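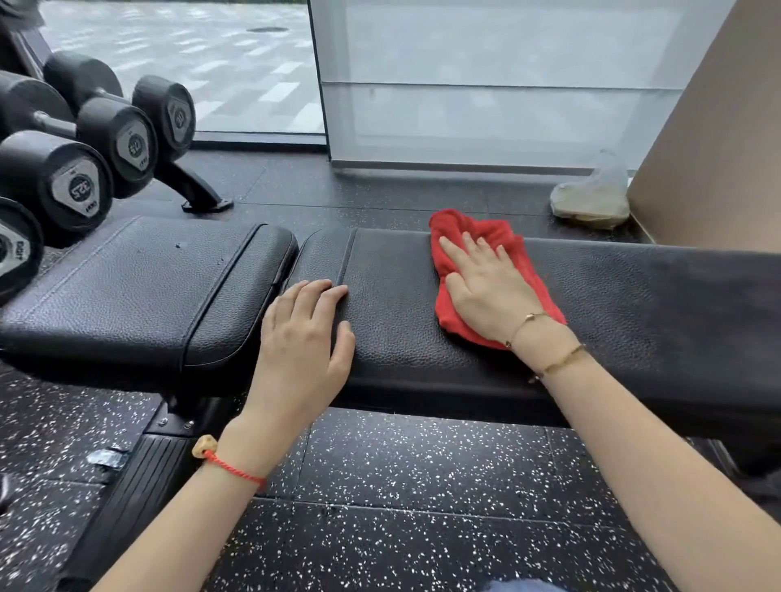

I went to the Bornar open day in Niststead expecting a sales pitch, and for the first half hour I got one. There were slides, a film with piano music and a promise that machines would soon take on "the everyday jobs". Then Natália Sokol, who runs the collection work, took 14 of us along to the gym and it became more interesting.

The idea is simple enough. People do ordinary chores while a camera at head height records what their hands are up to, and the recordings are fed to a system that is meant to learn from them. The chore on Sunday was wiping down a weight bench with a red cloth. One hand flat on the pad, the other pushing the cloth along the backrest. Each go counts as one example, and the morning's target was 37.

I asked how the system knows when the bench is clean. It doesn't, said Sokol. It learns the movement. A person looks through the recordings later and throws out the bad ones. I asked what makes one bad and was given three reasons, all to do with hands going out of view and none to do with dirt.

Kamol Srisuk, who had come over from Jullenton and manages a leisure centre there, wanted to know about pressure. How would a machine tell a firm wipe from a light one when all it has is pictures? We were told this was "on the list". He wrote that down — so did I.

To be fair to them, they didn't dodge much. Sokol said plainly that four gyms is too few, and that a system raised on black vinyl may well struggle with anything else. I'd have liked to hear that in the film.

What I never saw was a robot wiping a bench. Blažena Pešek at the front desk said there might be one to look at in October. Tea was in the corridor afterwards, and parking is free if you go in by the back gate.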